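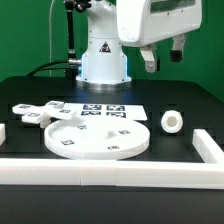
Figure 1. Starting layout, gripper open above the tagged parts.

Swati: does our assembly planner earn its keep?
Course report, September 2024

Swati is our planner. It reads part poses from Handamura, the tag tracker we were given, and picks the next grasp. The project page claims 85 percent of builds finish. We wanted to know how much of that comes from planning and how much from having a marker on nearly everything. We still can't say for sure.

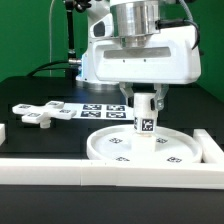
Figure 2. Tagged block in the gripper, directly above the peg on the tray.

The block step looks good in a demo. Swati calls it done when the block's pose falls within 5 mm of the goal, and that check never asks whether the block is seated. Two runs in our log were marked as finished with the block crooked. We count those as failures, and the 85 percent doesn't.
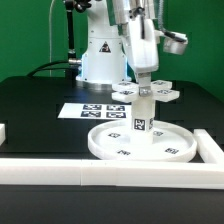
Pose noise was the bigger problem. Handamura reports one confidence score per part, averaged over its tags, and we don't trust it. With the tall column gripped and standing in the tray, the tags on the tray come out paler than the ones on the column and its four pads, yet Swati treats both poses as equally good. Weighting each tag by contrast is a small change, and we'd make it before touching the search code again.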